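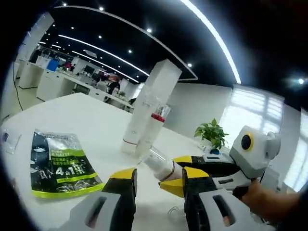
About us

5 min read

Hi, I'm Yuxi Xu, and I write most of the words on this site because the others would sooner write code. We're Kestalska, a small software company, and we make the tooling that sits between a person showing a robot how to do something and the robot having a go at it. If you've ever tried to train a policy from human demonstrations, you know how much dull work is hiding in that gap. We like the dull work!

Boyang Shi and I started out writing planners. Nice clean ones, with collision checks and cost functions and a lot of pride. Then a customer asked us why their learned policy kept reaching a little short of everything, and we spent most of an October finding out that their image timestamps and their pose timestamps came from two different clocks. The planner was fine. The policy was fine too, come to that – it had learned exactly what it was shown. We fixed the clocks, wrote a small checker so we'd never have to do it by hand again, and that checker became our first product.

What we make

Wan is the one most people know us for. It takes in raw recordings from hand-held grippers (one hand or two), lines up the streams, rebuilds the path each gripper took and tells you which takes you can trust. Wide lenses are a big part of the job. A fisheye sees loads, which is lovely for a policy and a headache for anybody doing geometry near the rim of the picture, so Wan keeps its own lens model for each camera and complains loudly when the calibration has drifted. It also handles the case where two grippers meet over the same object and each one gets in the other's view. Bottles, packets, cables, anything clear or shiny – that's where tracking gets interesting, and that's what we like having on our tables.

Trestoldale is the newer one. It replays a cleaned-up demonstration against a model of your robot and shows you where the arm couldn't have followed. Human wrists are very generous things. Robot wrists have joint limits, and it's much nicer to hear about them before you've trained for two days. Liviu Dobre wrote the solver and will happily talk you through it, so leave yourself some time.

There's also a command line tool with no name that does file conversion. It's free, it's ugly, and it gets more downloads than the other two put together. We've stopped being hurt by this.

How we work

We sit in one open room, desks on one side and recording tables on the other, and everybody who works on the software also records with it. I'd say that's the rule I care about most. When Man-sik Seol joined us to work on perception, he spent his first morning picking things up and putting them down again, and by lunch he had a list of things he hated in our recording screen. The start button was too small, the beep came too late, and there was no way to throw away a bad take without walking back to the keyboard. All fair. All fixed now, although I still think the old beep had charm.

Our own test set has 873 takes in it, and every release of Wan has to get through the whole lot before it goes out. It takes almost 90 minutes, so we usually start it and go eat. Nelu Munteanu looks after that side of things. He's also the person who decides when a bug is a release blocker, and no, bringing him cake doesn't help. I've tried.

We don't build hardware and we don't train policies for people. Now and then someone asks, and we'd rather point you to a team that does it all day. What we will do is look at your data. Send us a handful of recordings, good and bad, and one of us will run them through Wan and write back with what we found. Sometimes the answer is "your data's great, go train," and that's a fun email to write.

Who we're looking for

At the moment, one more person on the planning side. You should be comfortable in C++ and Python, and you should enjoy staring at a plot until it makes sense. You don't need a robotics degree (I haven't got one). We're based in Nuvevholm, the door's open from 9 a.m., and if you want to come by and try the grippers first, just write and tell us when.

Recent from the blog
- Two clocks, one gripper: how we check timestamps
- Why Wan throws out takes you thought were fine
- Joint limits and the human wrist
- Trestoldale: what changed in the October release

Contact: use the form on our Contact page | © Kestalska, Nuvevholm | Back to top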